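**Forngate garment handling project: progress report to Sandhu, February**

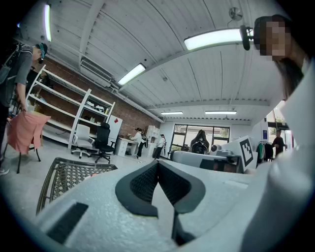

*Hand-held gripper at the Forngate workroom, with the fiducial board on the counter behind.*

**Status.** Collection is behind plan. We were due to deliver 1,000 usable demonstrations by the end of the month and have 600. The shortfall comes from one fault, described below. Spending is within budget.

**What went wrong.** On Wednesday, during the afternoon check, the replayed gripper paths stopped agreeing with the recorded video. The arm at Deltley closed its fingers short of the cloth on most attempts and once drove them into the table. The operator hit the stop. There were no injuries, but one finger pad tore and has been replaced.

**Cause.** The left finger pad on gripper 2 had worked loose at its mount. The width reading still looked normal, so the Grukum software accepted the recordings. The pad itself was sitting a few millimeters out of line, and every grasp recorded that way carried the same error. Our daily check covered camera tracking against the fiducial board and did not cover the fingers.

**Data affected.** We have pulled 200 demonstrations, all from gripper 2. They are not included in the 600. The video may still be good for training the cloth detector, and we will decide on that once the Deltley team has looked at a sample.

**Actions taken**

- Both finger mounts refitted with thread lock on all grippers
- Finger alignment test added at the start of each session and after lunch
- Replay speed at Deltley cut by half until the new pads are signed off
- Grukum asked to add a warning when finger closing force drops

**Still open.** The arm should have stopped by itself when it touched the table. It did not, and the contact limit turned out to be set for an older, heavier tool. A new limit is in place but has only been tested with the tool empty. Loaded tests are next. Until they are finished, replay runs only with a second person at the stop button.

**Next period.** We will re-record the pulled set first, then carry on with jackets and shirts. The final target of 2,000 demonstrations stands. We are asking for two extra weeks on the interim milestone and no extra money.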